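# Chapter 3: How Student Fees Become Student Services

A student government that controls money is a public body in miniature. It collects funds from people who did not individually agree to pay, and it spends those funds on activities that only part of the membership will use. The rules that govern this process are the subject of the present chapter. Chapter 2 dealt with elections and the structure of student senates. We turn now to the activity fee: who sets it, who divides it, and what happens when a group believes it has been treated unfairly.

We will follow one institution, Stamcombe College, through a single budget cycle. Stamcombe charges every enrolled student an activity fee of $52 per term. The fee is set by the college trustees on the advice of the student senate, and the senate may ask for a change only in the spring. In the year under study, 59 registered organizations applied for a share of the money. The total they requested was well above the amount available, as is the case on most campuses.

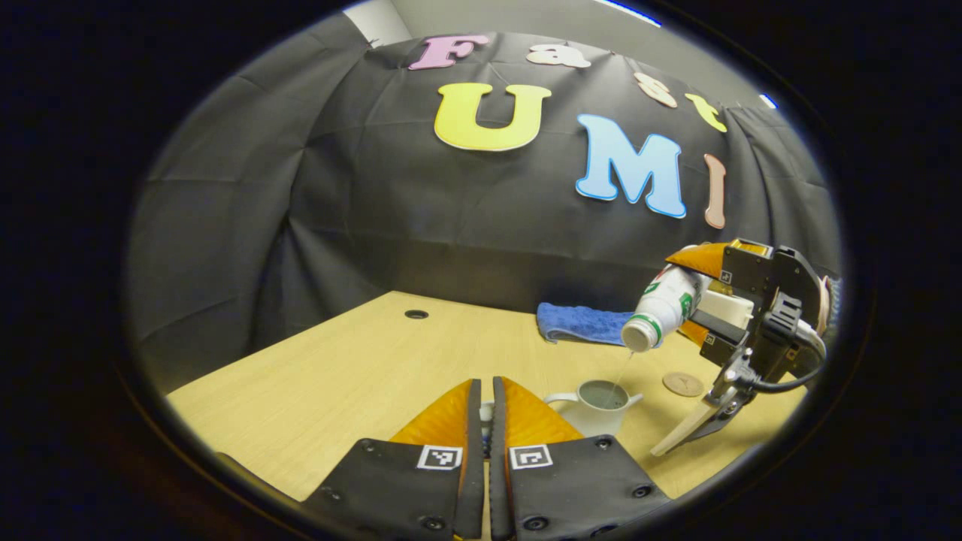

The first decision in any cycle is how much to set aside before any group is heard. At Stamcombe, the senate bylaws require a reserve to be held back for emergencies and for groups that form after the deadline. Members who favor a large reserve point to the cost of unexpected repairs and late travel. Members who favor a small one argue that students who pay the fee this year should see it spent this year. Both positions are reasonable, and the bylaws leave the exact amount to a vote.

The second decision concerns standards. A funding body may judge each request by the number of students served, by the purpose of the event, or by the group's past record of spending what it was given. Many bodies use all of these without stating how much weight each one carries. This practice saves time in the early meetings and tends to cause disputes in the later ones - a group that is denied money will want to know which standard it failed to meet.

## 3.1 The Drera Hall Dispute

Drera Hall is the oldest student building at Stamcombe and houses the offices of several organizations. During the cycle described here, the outdoor club and the debate union both asked for money to furnish shared space on the ground floor. The finance board funded the debate union in full and the outdoor club in part. Its written explanation was a single paragraph.

The outdoor club appealed. Under the bylaws, an appeal must be filed within 3 class days of the decision and must claim either an error of fact or a failure to follow procedure. Disagreement with the outcome is not enough. The club claimed an error of fact: the board had relied on an old membership list that left out students who joined in the winter term.

The appeal was heard at an open meeting on Sat 25 April. Each side spoke, and members of the audience were then allowed to comment in turn.

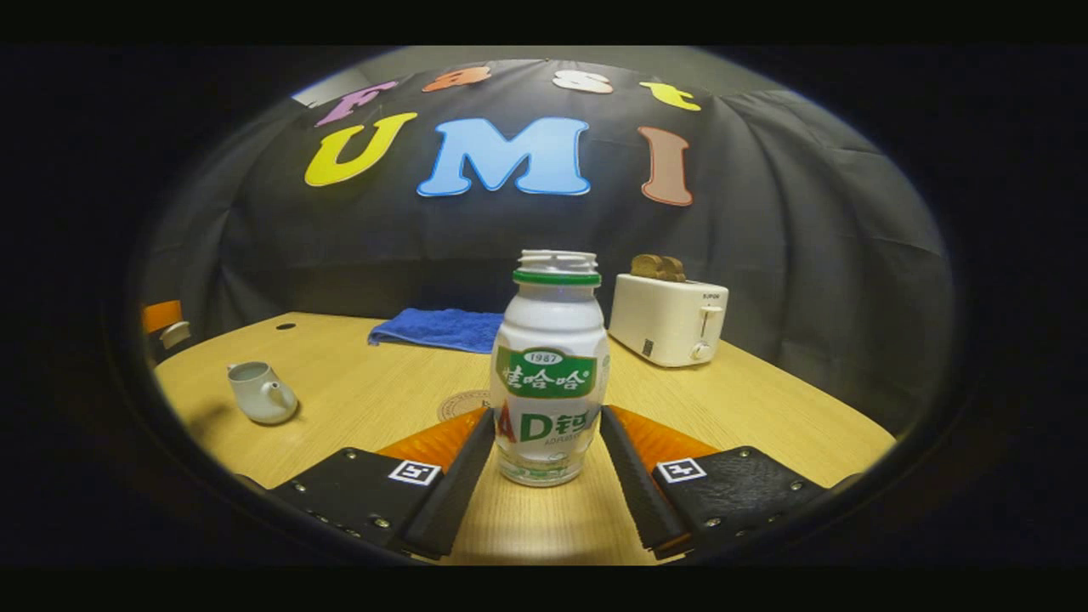 Rizvi told the meeting that the membership list was beside the point. "You have never told any of us how many members a group needs before the number starts to matter. If the list had been correct, would you have voted differently? I would like that in the minutes, whichever way you answer."

The chair replied that the board could not answer for its members as individuals. The senate later voted to return the request to the board for a second hearing, with instructions to use the current list and to give reasons for each item reduced. The second hearing took place in May, and the outcome is given in Section 3.4.

## 3.2 Key Terms

**Activity fee.** A required charge paid by all students and set apart from tuition.

**Allocation.** The share of fee income assigned to one organization for a stated purpose.

**Reserve.** Money held back at the start of a cycle and released by a later vote.

**Viewpoint neutrality.** The principle that a funding body may not favor or disfavor a group on account of the opinions it holds. Section 3.3 treats this principle in detail and compares the Stamcombe bylaws with those of Clundesska, where allocations above a fixed amount go to a vote of the full student body.

## Before You Read Further

Obtain the most recent student government budget from your own campus. Find the size of the reserve, the deadline for appeals, and the written standards for funding, if any exist. Allow 90 minutes for this work, including any time needed to request records that are not posted. Keep your notes, as they will be used in the exercises at the end of Section 3.4.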